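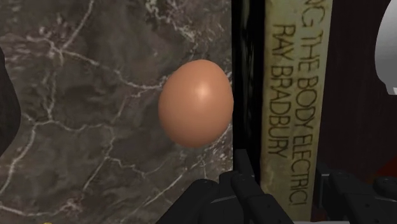
Fig. 1. Simulated wrist view: brown egg, gripper fingers, marble and a book spine.

Courses > Automation and Work > Unit 2 > Handout: Mixed-Object Handling
Search this course Go

Unit 2. Mixed-object handling and the jobs next to it

Read before the lab session. Bring the task sheet from Unit 1.

1. Scope

This unit covers workplaces where a single arm has to handle items that were never designed to be handled by a machine. Examples are serviced apartments, hotel pantries, staff kitchens and returns counters. The fixed-line case (same part, same pose, same cycle) was covered in Unit 1 and is assumed here.

The running case is Leltis, an operator of serviced apartments. Leltis introduced arm-assisted counter resets at its Basa building in March. A reset means that the items on a kitchen counter are sorted into keep, wash, return and discard, and then put where the room plan says. Before the change, a reset was part of the room attendant's round. It had no separate time code.

2. Terms

Reset: one counter brought back to the room plan.
Hold: the arm stops and asks for a decision.
Assist: a person resolves a hold, from the desk or in the room.
Class list: the items the system is permitted to grasp without asking.
Grip limit: the maximum closing force allowed for a class.

Holds and assists are logged separately. One hold may need more than one assist, and some holds are cleared by the system on a second look with no assist at all. Students often add the two columns together. Do not.

3. Why the object mix matters

A counter can carry items that differ in stiffness, weight, surface and value. An egg needs a low grip limit and good knowledge of where the fingers are. A hardback can take more force but may be worth more to its owner than its price suggests. A sponge deforms, so finger position says little about whether it is held. Clear glass is hard for many depth sensors.

In the wrist view, the camera moves with the hand. Nearby items fill most of the picture and the rest of the room is lost. The printed words "RAY BRADBURY" can be read on the spine in Fig. 1, which is enough for a lookup but does not say whether the book belongs to the building or to a guest. That question goes to a person. At Basa it is the most common reason for an assist.

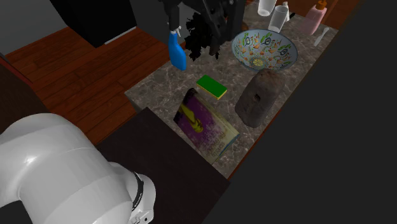
Fig. 2. Simulated wide view: white arm and a counter with mixed items, including a sponge, a bowl, a spray bottle and drinking glasses.

The wide view is used for planning. It supports decisions about order (what must move first) and reach (what stands behind what). Note the two glasses toward the back of the counter and the decorated bowl on the same side. Work out a removal order for these before the lab and write down which item you would put on hold.

4. What changed in the job

4.1 Task content. Attendants at Basa no longer lift and place most counter items. They prepare the counter, clear holds and check the result. Wiping is still done by hand.

4.2 Pace. Under the old arrangement the attendant set the order of work inside a room. Under the new one the arm can interrupt. A hold that is not answered within 180 seconds is passed to the desk, and the room is marked late. Attendants reported this rule as the largest change in their day, ahead of the arm itself.

4.3 Skill. Leltis wrote a new grade, cell attendant, with training in the class list and in safe entry. The grade covers stopping and restarting the arm. It does not cover editing grip limits, which stays with the integrator, Gastton. Several attendants asked for edit rights on soft items and were refused.

4.4 Records. Each reset now produces a log tied to a room and a shift. The log was set up for fault tracing. It can also be read as a record of individual speed, and the site agreement had to be reopened to state who may see it.

5. Log extract for the exercise

Period: first full month
Resets started: 2891
Resets finished with no assist: 2565
Unanswered-hold limit: 180 s

Calculate the share of resets finished with no assist. Then explain why this share cannot be used as a measure of labor saved. Your answer should refer to preparation time, to final checks and to the attendants' walking between rooms, none of which appear in the log.

6. Second site

The Qian building runs the same software with a longer class list and no desk. Holds there wait until an attendant returns to the room. Late rooms are higher, interruptions are lower. Compare the two arrangements from the point of view of (i) the shift lead and (ii) the attendant. One page, typed.

7. For the lab

Work in pairs. One student takes the role of the attendant, the other the desk. Swap after the first run. Record every hold, the information on screen when it was raised, and the time to decision. The simulator saves both views, but only the wide view is shown at the desk by default. Switch on the wrist view for the second run and note any change in your decisions.

Hand in the log sheet with the Section 5 calculation stapled behind it.

2 comments Share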